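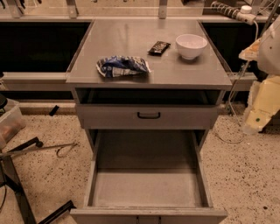 Seed starting on the cheap, and how I stopped killing mine

Every spring I tell myself I'll just buy the plants this year, and every spring I end up with tomato seedlings on every flat surface that gets any light at all. So I thought I'd write down what I do now, mainly for the three of you who emailed asking about the leggy ones.

First thing, containers. I've tried the fancy trays with the little lids and they're fine, they really are, but they crack by the second year and then you're carrying wet soil across the kitchen on something that bends. Yogurt cups with holes poked in the bottom do the job. I heat a nail with a lighter (hold it with pliers, please) and put four or five holes in each one. Big margarine tubs are good for peppers because peppers sulk if you move them too often. Wash everything in hot soapy water first, and if something died in it last year, give it a soak in water with a splash of bleach and rinse it well.

Write on the cup, not on a stick. Sticks get pulled out by cats and small relatives. I use a grease pencil now, since two years of "permanent" marker faded in the window and I planted out a whole row of what I thought were sweet peppers. They were not sweet peppers.

Soil! Don't dig it out of the yard. I did this for ages because it seemed silly to pay for dirt, and I got a lovely crop of chickweed and a brick around every root. Get a bag of seed starting mix, tip some in a bucket, and add warm water until it feels like a wrung-out sponge. Do this before it goes in the cups. Dry mix floats, and you'll be there all evening pouring water on top of it and watching it run down the sides.

How deep? Twice as deep as the seed is thick, more or less. Lettuce I just press on the surface and leave alone. Beans I don't start indoors at all anymore, they hate it and so do I.

Then warmth. My mother-in-law put hers on top of the refrigerator and had basil up in a few days, but newer refrigerators don't get warm up there, so put your hand on it and check before you trust it. I bought a Gaddale heat mat three springs ago and it's been fine, although the cord is too short for anywhere I'd like to put it. Take the cups off the mat as soon as most of them are up. I left a tray on for a week longer than I should have and they grew like string.

Which brings me to leggy seedlings, the thing everybody asks about. It's nearly always light. A windowsill that looks bright to you is pretty dim to a tomato, and they stretch to find more. I hung a plain shop light from two bits of chain over my shelf, and I keep it about 7 inches above the leaves and raise it a link at a time as they grow. It's on a plug timer so I don't have to remember, on when I get up and off when I go to bed. If yours have already stretched, tomatoes can be buried right up to their first leaves when you pot them on and they'll root all along the stem. Peppers won't really thank you for that, and squash will rot, so just start a few more.

Watering is where I used to lose the most. I'd come along with the kitchen jug and flatten the lot. Now I stand the cups in a roasting pan with an inch of water in it, go do the dishes, and take them out when the tops have turned dark. Pour the leftover water away, don't leave them sitting in it overnight. If you get fuzz on the soil or the stems pinch in at the bottom and fall over, that's damping off, and you can't save those. Pull them out, let the rest dry a little and put a small fan across the room on low. The fan makes the stems sturdier too! I was very skeptical about this and I was wrong.

Feeding: nothing until they have their second set of leaves, then half strength of whatever you've got, once a week. I use the Osumero liquid because my hardware store stocks it and the cap measures properly. It stinks of fish so do it with a window open.
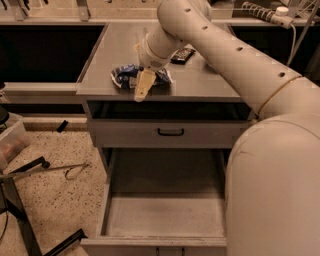 Soudabeh Mousavi wrote in after I put some of this in the May newsletter to say that she skips liquid feed completely and mixes a handful of sifted compost into the cups at potting-on time, and that her eggplants have never looked hungry. She sifts it through an old colander first to get the lumps out. I tried it on half a tray and couldn't see any difference between the two halves, so if you've got decent compost, save your money and your nose.

She also asked how many I start, and I had to go and look. It was 97 cups this year, for a garden with room for maybe 40 plants. I know. The rest go out on a table by the gate with a sign, and they're usually gone by suppertime.

Hardening off is the boring bit that I used to skip. You can't take a plant that's lived indoors its whole life and stick it out in full sun and wind, it'll go white and papery by the next afternoon. I do an hour or two in the shade on the first day, a bit longer each day, and after 9 days they stay out all night if there's no frost coming. Put them somewhere you walk past or you'll forget to bring them in. I've run out in my slippers at eleven at night more than once — the neighbors are used to it by now.

If you do get caught by a cold night after they're planted, old bed sheets over a few stakes are better than plastic. Plastic that touches the leaves will freeze them right where it touches. Take the sheets off in the morning before the sun gets going.

Couple of leftover things. Old seed is worth testing before you throw it out: fold ten in a damp paper towel, put it in a bag, leave it somewhere warm and see how many sprout. Onion and parsnip seed I buy fresh every year, those never last. Tomato seed goes on for ages, I've had it come up from a packet I found in a coat. Keep the packets in a jar with a lid and a spoonful of dry rice in the bottom, in the coolest closet you have.

And wash the cups when you're done with them, before you put them away, while the dirt still comes off. I've got a stack by the back door right now that I didn't do.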